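Trekau Workshop: Part-Time Builder Wanted for the Robot Hand Project

Posted November 4, 2024 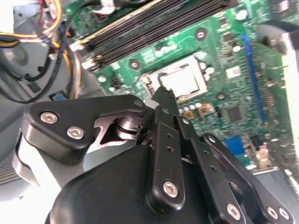 We are looking for one person to join a small build at our shared workshop in Plurndale. The project is a robot arm with a multi-fingered hand that takes old desktop computers apart. Right now we are working on the inside of the case: processors, memory, plug-in cards and cables. We want to get usable parts out without bending or cracking them.

The arm and the hand are built and moving. What we lack is somebody with steady hours to run trials, fix what comes loose and keep the notes in order.

What you would do

Set up desktop towers on the bench and open them for the arm.
Run trials by remote control and write down how each one went.
Tighten, replace and reprint parts of the hand. Fingertips wear quickly and we change them often.
Check the wrist camera view before each session and clean the lens.
Sort the removed parts into keep, test and scrap.
Help plan the fingertip shapes for the next version, which we call Zestow.

What we need from you

You have taken desktop computers apart and put them back together. You know how a processor socket lever works and which way memory latches open. You can use hex keys, a multimeter and a soldering iron without being shown. You can write a short, clear note at the end of a session.

Some Python is useful. Experience with small servo motors is useful too. A degree is not required. If you have built something at home, send a couple of lines on what it was and what went wrong with it.

Hours and pay

The work is 5 hours a week, mostly evenings, through the end of May. Pay is a flat $2000 for the whole period, in equal monthly payments. Your workshop membership is covered while you are on the project, along with a $100 allowance for your own hand tools. Materials for the build come out of the project budget.

The place

Trekau is on the ground floor of the Nieminen building, entrance from the yard. There is a step at the door and a ramp on the parking side. The bench area can get loud when the saws are in use, and we have ear protection. Safety glasses are required at the arm at all times. The stop button must be within reach of whoever is running it.

We have more than 100 towers in storage, so part of the job is lifting and carrying. Tell us if that is a problem and we will arrange the work around it.

How to apply

Leave a letter at the front desk or use the contact form on the Trekau page, with "Robot hand" in the subject line. One page is enough. Please include the evenings you are free. We will invite a few people in for a paid trial session at the bench. The posting stays up until the place is filled.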